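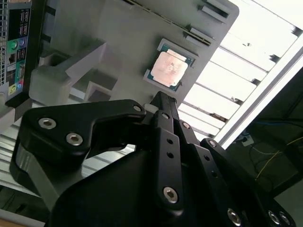
The Well at Sular

Print | E-mail

Keyvan Daneshvar did not believe in the well, and he had told his aunt so for 27 years. She believed in it completely. Drop in a coin, she said, say the name of the person you miss, and by evening you would have word of them.

"Word from whom?" he asked.

"From the well."

"The well can't write."

Setareh Naseri put on her good shoes anyway. It was June, and the road up from Ullano was white with dust. Keyvan drove. He had noticed that people who believed in things seldom drove themselves to them.

At the top a boy was selling coins from a tray. They were old coins, no good in any shop, and he wanted five for two.

"Who fishes them out at night?" Keyvan asked him.

The boy looked at his tray. "My uncle," he said.

His aunt bought one all the same. She leaned over the stones and said a name so softly that he missed it. He had expected her husband's name, and it had seemed longer than that – or maybe shorter. They listened for the splash. He wasn't sure he heard one.
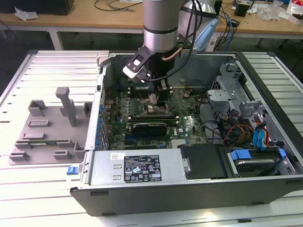 Inside an open desktop computer.

At six they were home. At seven the phone rang, and she let it ring.

"Aren't you going to get that?"

"It's the Ansari girl about the rent," she said. "She always calls at seven."

He picked it up himself. There was a hum on the line, and under it someone breathing, and then a man asked for Setareh by a short name Keyvan had never heard anyone use.

"Wrong number," he said, but he didn't hang up.

She was already holding out her hand.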